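Hviid 61 Joined-Strip Worktop
Sold by Wornbridge Surfaces

Overview
The Hviid 61 is a solid wood worktop for benches, packing stations and long tables. It is made from narrow strips glued edge to edge, then planed and sanded on both faces. Grain and color vary from strip to strip, and darker streaks are within grade. Tops are sold unfinished or with the Lidard oil finish applied at the mill.

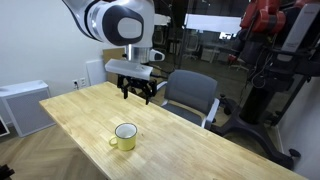
Boards leave the mill wrapped in film with card corners. Store flat on at least 3 bearers, in the room where the top will be used, and leave the film closed until fitting. Do not lean a board against a wall overnight.

Dimensions
Depth: 728 mm
Length: cut to order in steps of 1,000 mm
Edges: square, or with a 3 mm radius on the upper edge

Finish
Lidard oil is a clear, low-sheen hardening oil. Mill-finished tops receive 3 coats on all faces, end grain included. Unfinished tops must be oiled on both sides before use; a board sealed on one side only will cup. Standing water should be wiped up the same day. Marks can be sanded out by hand and the area re-oiled without treating the full length.
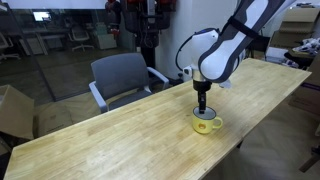

Joined-strip wood top with yellow mug.

Fixing
Use the Istov slotted bracket set (ordered separately, part 61-B). The slots run across the grain and allow seasonal movement. Screws should be snug but not fully tightened at the slotted positions. Do not glue the top to the frame. Cutouts must be oiled on the cut faces before any fitting is installed.

Care
Clean with a damp cloth and mild soap. Avoid scouring pads and bleach. Re-oil when the surface looks dull, or every July and January under daily use.
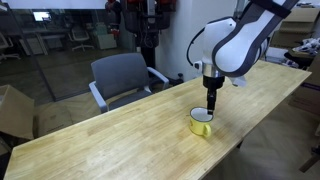

Ordering and Delivery
Lengths over 3,000 mm ship on a flatbed and need two people at the delivery point. Cut-to-order tops cannot be returned unless faulty. Report transit damage before the film is removed.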